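Calteo newsletter - Equipment notes
By the bench equipment desk
20 February 2024

Rorkoveck hand-held gripper pair: first notes

Rorkoveck now offers its hand-held grippers as a matched pair, sold with cables, two mounting plates and a year of software updates. The pair is meant for recording two-handed demonstrations with no robot arm attached. List price is $2038, or $2000 for subscribers who order through Calteo. Shipping from the Ukness warehouse is extra.

We ran the kit on a desk-tidying task: pens and markers, one clear organizer, one operator seated at a table. Pens are a fair test for parallel fingers. They roll, and a small error in jaw angle turns into a large error at the far end of the barrel. The squared fingertips hold a round barrel well near its middle and less well close to the cap.

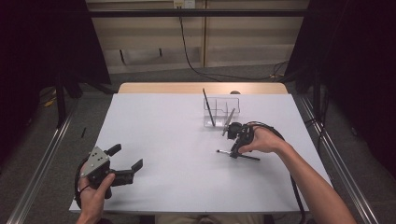
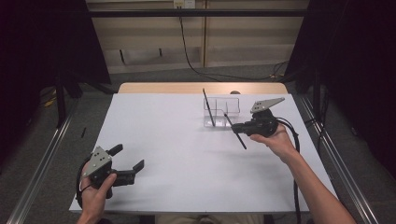 Pen work at the clear organizer, one gripper in each hand.

Jaw width is logged at 60 Hz by default and can be raised to 80 Hz in the settings file. We saw no dropped samples at either rate. Cable routing needs attention - a tight loop at the wrist pulls on the connector when the hand turns over. Leave slack before starting a session.

The manual is thin on calibration. Cisternas, the reseller, has posted a longer procedure that covers zeroing both grippers together, and we recommend following it.

Can the grippers be bought one at a time?
Single units are sold for the right hand only, with the same plate and cable. A left-hand single is listed for December.

Last updated: 20 minutes after posting
Shares: 60 | Comments: 8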